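サイト内検索 キーワードを入力 検索

積木配置作業 参加者募集(Dravham作業室)

Dravham作業室では、小型の木製立方体を机上の枠内に並べる課題について、作業参加者を募集する。課題名はTrolik。配置手順書の改訂に用いる資料を得ることを目的とする。

1. 作業内容
白い天板の上に黒のマーカーで引いた長方形の枠を目標領域とする。参加者は指示票に従い、色の付いた立方体を枠内に配置する。立方体は面どうしを接触させ、指定の形に組む。枠外の立方体は、指示票に番号が出るまで動かさない。1回の参加で行う配置は14組とし、前半と後半の間に休憩を設ける。

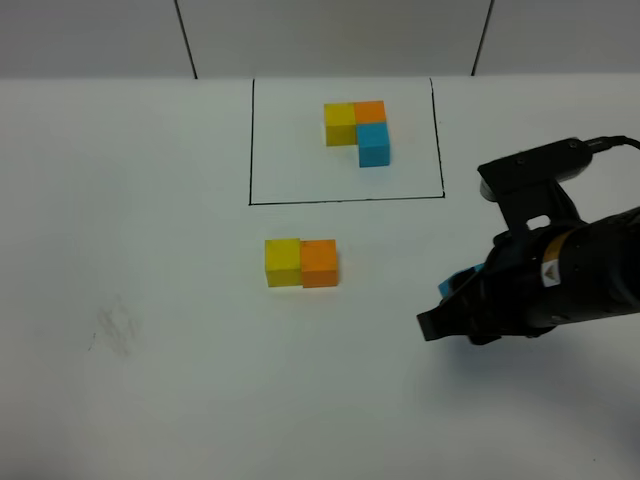
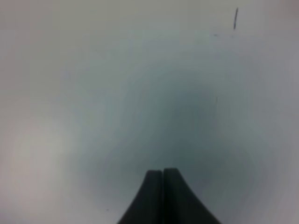
2. 作業条件
作業は着席で行う。天板には私物、飲料、筆記具を置かないこと。袖口の広い衣服は避け、腕時計および指輪は外す。照明は固定とし、作業中の調整は行わない。所要時間は説明を含めて4時間弱である。

3. 応募要件
・18歳以上で、日本語の指示票を読めること
・黄、橙、水色を区別できること(矯正眼鏡の使用可)
・同一の課題に過去に参加していないこと
・2回の参加日程のいずれにも出席できること
利き手は問わない。手指に治療中の外傷がある場合は、応募時に申し出ること。

4. 謝礼および交通費
謝礼は配置1組につき400円とし、2回目の終了後にまとめて支払う。途中で辞退した場合は、完了した組数に応じて支払う。交通費は実費を別途支給する。領収書が必要な区間については、当日受付に提出すること。

5. 記録の取扱い
配置結果と所要時間を記録する。氏名は参加番号に置き換え、応募書類とは別に保管する。参加の取消しを希望する場合は、集計開始前までに書面で申し出ること。

6. 応募方法
所定の応募票に必要事項を記入し、Rirnano棟の受付に提出する。受付時間は午前10時から午後4時まで。郵送可。実施は5月とし、日程は採否の通知に併記する。定員に達した時点で締め切る。

問合せ先:Jayawardena事務所 募集係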